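Über uns

Ragnarsson ist ein Betrieb für Rezeptentwicklung und Backprüfung. Wir arbeiten für Mühlen, Kochbuchverlage und Hersteller von Backmischungen im deutschsprachigen Raum. Unser Gegenstand ist das Hausrezept: Gebäck, Brot und Süßspeisen, die in einer gewöhnlichen Küche mit gewöhnlichem Gerät gelingen sollen. Rezepturen für Industrieanlagen nehmen wir nicht an.

Entstehung

Der Betrieb ging aus der Rezeptredaktion einer Kundenzeitschrift für Mühlenprodukte hervor. Boyang Dai prüfte dort Einsendungen von Leserinnen und Lesern und stellte fest, dass ein großer Teil der Fehlschläge auf die Mengenangabe zurückging. »Eine Tasse Mehl« wog je nach Einsenderin sehr unterschiedlich, »bei mittlerer Hitze backen« ließ sich keiner Temperatur zuordnen. Aus den Korrekturen entstand ein Prüfbogen, aus dem Prüfbogen ein Verfahren. Als die Zeitschrift eingestellt wurde, führte Boyang Dai die Arbeit selbständig weiter. Beatrice Lukumay kam im Dezember desselben Jahres hinzu und übernahm die Sensorik.

Heute beschäftigt der Betrieb sieben Personen. Boyang Dai leitet die Rezeptentwicklung, Beatrice Lukumay die Verkostung und die Auswertung. Beide redigieren.

Arbeitsweise

Jedes Rezept durchläuft mindestens drei Backgänge. Der erste folgt dem eingereichten Text wörtlich, auch wenn ein Fehler offensichtlich ist. Der zweite verwendet die korrigierte Fassung. Den dritten führt eine Person aus, die an den ersten beiden nicht beteiligt war und ausschließlich den gedruckten Text vor sich hat. Rückfragen während des dritten Backgangs sind nicht zulässig; sie werden notiert und gelten als Mangel des Textes.

Mengen geben wir in Gramm an, Flüssigkeiten ebenfalls. Ausgenommen sind Backtriebmittel, Salz und Gewürze unter fünf Gramm, die zusätzlich in gestrichenen Teelöffeln stehen. Eier rechnen wir in Größe M. Backtemperaturen beziehen sich auf Ober- und Unterhitze, vorgeheizt, mittlere Schiene. Die Umluftangabe ermitteln wir gesondert und leiten sie nicht durch pauschalen Abzug ab — bei Baiser und Brandteig führt der Abzug regelmäßig zu falschen Ergebnissen.

Standardmehl ist Weizenmehl Type 405, für Brot Type 550. Wird ein Rezept auf Dinkel umgestellt, prüfen wir Schüttflüssigkeit und Knetzeit neu. Gleiches gilt für glutenfreie Mehle aus Hirse, Buchweizen oder Teff, deren Wasseraufnahme zwischen den Chargen merklich schwankt.

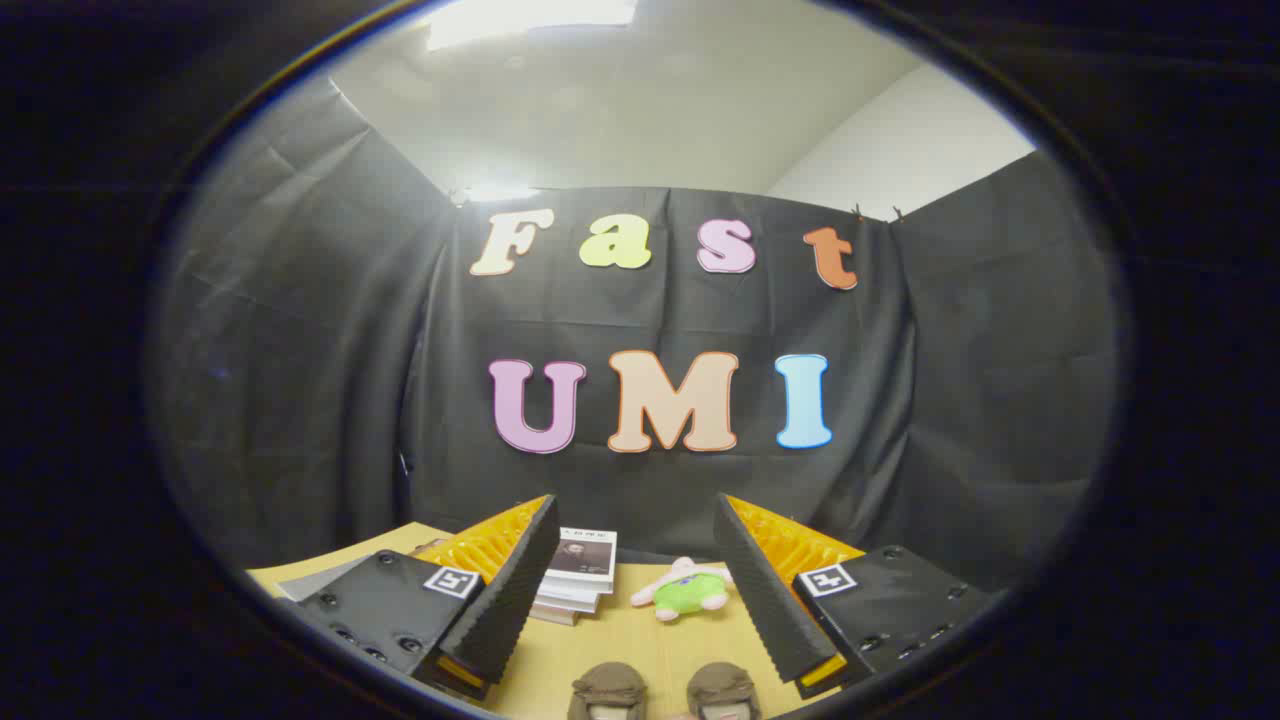 Die Verkostung erfolgt frühestens zwei Stunden nach dem Backen, bei Rührkuchen und Lebkuchen ein weiteres Mal am Folgetag. Bewertet werden Krume, Kruste, Feuchte, Süße und Nachgeschmack auf einer Skala von eins bis neun. Liegen die Urteile um mehr als drei Punkte auseinander, wird die Probe verdeckt wiederholt. Freitexte sind erlaubt, gehen aber nicht in die Wertung ein.

Rezeptarchiv

Geprüfte Rezepte werden im Archiv Citach abgelegt. Der Bestand umfasst derzeit 2415 Einträge. Zu jedem Eintrag gehören die eingereichte Fassung, die Endfassung, die Backprotokolle und die Bewertungsbögen. Abgelehnte Rezepte bleiben mit Begründung erhalten. Kunden haben Zugriff auf ihre eigenen Einträge, nicht auf die anderer Auftraggeber.

Eine eigene Abteilung des Archivs bildet die Sammlung Skovovia mit 300 handschriftlichen Rezepten aus Nachlässen, überwiegend Hefegebäck und Weihnachtsgebäck. Davon sind 200 transkribiert. Maßeinheiten wie Lot, Quart und Schoppen werden im Original belassen und in einer zweiten Spalte umgerechnet, soweit sich die regionale Bedeutung bestimmen lässt.

Leistungen

Prüfung einzelner Rezepte vor Drucklegung
Entwicklung von Rezeptreihen nach Warenvorgabe
Umstellung auf Ersatzzutaten (Ei, Milch, Weizen, Zucker)
Redaktion von Zubereitungstexten für Verpackungen
Umrechnung von Volumenangaben in Gewichtsangaben

Nährwertberechnungen erstellen wir auf Grundlage der Zutatenliste. Laboranalysen gehören nicht zu unserem Angebot. Ebenso wenig fotografieren wir Gebäck für Auftraggeber; Proben können nach Absprache abgeholt werden.

Kurse

Unter dem Namen Grornosska bieten wir Kurse zum Schreiben von Rezepten an. Sie richten sich an Redaktionen und an Personen, die eigene Rezepte veröffentlichen. Behandelt werden Reihenfolge der Zutaten, Garprobe, Zeitangaben und die Beschreibung von Teigkonsistenzen. Am zweiten Tag backen die Teilnehmenden nach den Texten der anderen. Backkenntnisse werden vorausgesetzt, eine Ausbildung im Handwerk nicht.

Anfragen

Für ein Angebot benötigen wir den vollständigen Rezepttext, die vorgesehene Form mit Innenmaßen und den gewünschten Veröffentlichungstermin. Rezepte ohne Formangabe prüfen wir in einer Springform mit 26 cm Durchmesser oder einer Kastenform mit 30 cm Länge.

Stand: 27.08.2023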